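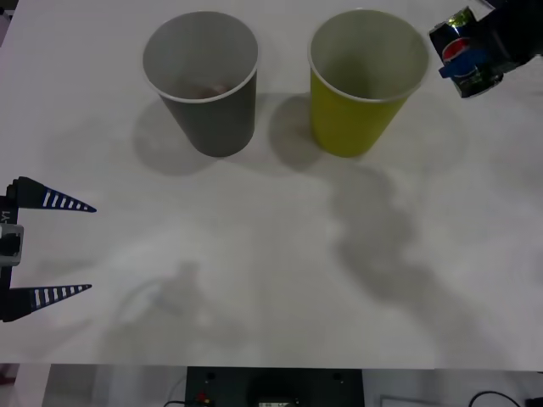 Gradatura Snack Table – Minutes, 10/1/19

Present: Ghada Jaber (chair), Mwanaisha Bakilana (notes). Farquharson team sent regrets.

1. Minutes from June
Read and approved. One fix – Pokaseo was spelled wrong twice.

2. Cups
Gray and yellow to stay side by side at the far end of the white table. GJ wants the gap between them kept, people knock one into the other when reaching. Gray = small items. Yellow = drinks tickets, starting next session. MB asked for labels, both cups are plain. GJ said no, color is enough. Left at that.

Order from Gavodach: 31 sleeves gray, 20 yellow. MB to check if the price changed, last invoice was $194 and nobody could find the one befor it.
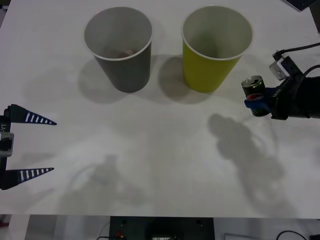 3. Drinks
Small cans only from now on. Full size ones don't get finished and somebody has to pour them out. Pepsi ok, the 190 ml one. GJ prefers the zero sugar. Cans go to the right of the yellow cup, stood up, not laid down.

Long talk about who opens them. Agreed – open at the table, tab left up so it's clear which are started. Limit 2 per person. MB not happy with the limit, wants that noted. Noted.
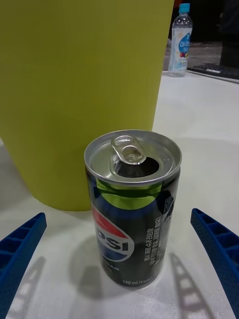

Item 3 – small Pepsi can, opened, tab up.

4. Table top
Wipe down before and after. White shows everthing. Cloths are in the Pokaseo box under the sink, please put them back there.

5. Other business
Pouring into the paper cups – GJ against, MB for. Held over.
Recycling bag: MB to get one.

Actions
GJ – cup order, email Farquharson
MB – invoice, recycling bag, type these up

Next meeting to be set by email.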